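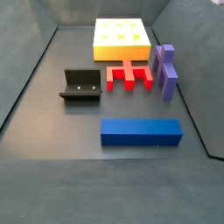 The puzzle pieces in the bin at our shop

Hi, I'm Bence Pálfi, and Grustum is what happens when you let a few friends share a garage and a very long extension cord. We build a robot arm that does block puzzles. It started on my kitchen table in July with a kit arm from Hukov, and it moved out of the house when my wife needed the table back (fair enough!).

There are 4 of us now. I do most of the code, and everybody argues over the fingers. We've been through 52 versions of the control software, which we call Plira, and I still have a soft spot for the early ones that mostly knocked stuff over.

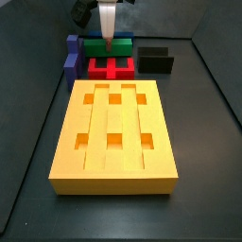
The bench itself is in the back corner of the Palacios workshop, a shared space with a decent drill press and terrible coffee. We get two evenings a week there, plus whatever we can sneak in before 8 in the morning. Dark panels were my idea – bright blocks are a lot easier for the cameras to pick out against something dull, and I had the paint already.

People ask what it's for. I just like watching a machine try to pick up a block and put it where it belongs, and I like the people I get to do it with. We keep a notebook of every run, and the last page I filled in was number 110.

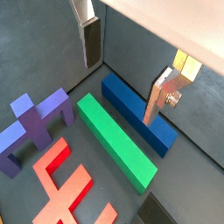 Long bars are my favorite to work with, and the branchy shapes are the ones that keep me up at night, with so many wrong places to grab them. If that sounds like fun to you, come by the workshop some evening and say hi. Bring your own mug.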